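Rolura swap room gets a bigger home on Ngui Street

Good news for anyone with a shelf full of jars and packets of seed they will never get round to sowing! The Rolura seed swap is moving to larger rooms on Ngui Street, and the doors open on the first Saturday in March at 10 in the morning.

The swap began 16 years ago as a couple of shoeboxes passed between allotment holders at Kuvelik Fields. It now looks after more than 3000 packets, most of them vegetables and herbs, with a growing corner for cut flowers (the sweet peas alone take up a whole drawer). Anyone can bring seed and anyone can take it. Coming with nothing is fine too, and plenty of people do in their first year.

"We were climbing over each other in the old place," said Gilang Ginting, who runs the swap. "You had people sorting beans on the stairs. It was lovely, but you do want to be able to put a tray down."

The new rooms have running water, a proper cool cupboard for storage and long white tables for sorting and labelling. There is step-free access from the car park side, and the number 10 bus stops opposite.
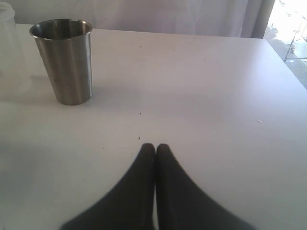
Page last changed: November 2, 2021

Sorting sessions will run through the winter ahead of the opening, and they are great fun if you like a chat while your hands are busy. Packets are checked for a name, a year and a place, then filed by sowing month. Seed with no year on it goes into the lucky dip, which last time produced a climbing squash so keen that it went over the fence at Kuvelik Fields and halfway up next door's pear tree.

This season's wish list is short: broad beans, winter salads and anything blue. The swap would also dearly love more of the Triltik pea, a tall local variety with purple pods that was down to a single envelope two summers ago. Growers have been saving it ever since, and there should be enough for everyone who wants to try a row -- bring your own envelope, as the old brown ones have run out.

A grant of £2000 has paid for shelving and for a set of sieves that can be borrowed for a week at a time. Please clean them before they come back.

Entry is free. Tea and cake will be on sale all day, and children's pot painting starts after lunch in the back room.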